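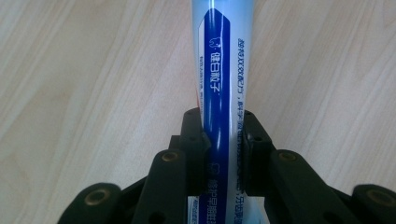
Verkel is hiring a bench technician to look after the hand-held grippers at our Standidcombe workshop. The job is upkeep and repair. You will strip the tools down, replace what is worn, put them back together and check that they close evenly before they go back out. Most of the wear is in the fingers and the linkage arms behind them. A toothpaste tube standing upright between the two black finger blocks is a fair test piece: it is narrow and glossy, and a contact pad set at the wrong angle will show up fast. The brass-colored threaded inserts in the arm joints are also yours to look after, and you will learn to reseat one without splitting the plastic around it.

What you will do

Service each gripper after every 300 hours of use, following the Kuusk service sheet.
Swap finger pads and align the left and right fingers.
Check fasteners and joints for play, and pull any tool that fails.
Run 100 open-and-close cycles after a repair and write down the result.
Keep the Ruster parts cabinet stocked and labeled. There are 41 bins, and the small screws run out first.

What we need from you

At least three years of hands-on repair work. Bikes, cameras, printers, sewing machines or lab equipment all count. You should be comfortable with small hand tools and able to read an exploded drawing. Clear handwriting or tidy typing matters, as the next person on the bench works from your notes. Experience with threaded inserts in plastic parts is a plus. No degree is required and no programming is involved.

Hours and terms

Full time, on site, 7:30 a.m. to 4 p.m. Fridays end at noon. You will be on your feet for part of the day and will handle cleaning solvent, with gloves and eye protection supplied. The position starts in December.

How to apply

Send a resume and a short note about something you have repaired, including what was wrong with it, to Mahfuz Weerakoon, workshop lead, at the Standidcombe address. Applicants we want to meet will be asked in for a paid half day at the bench.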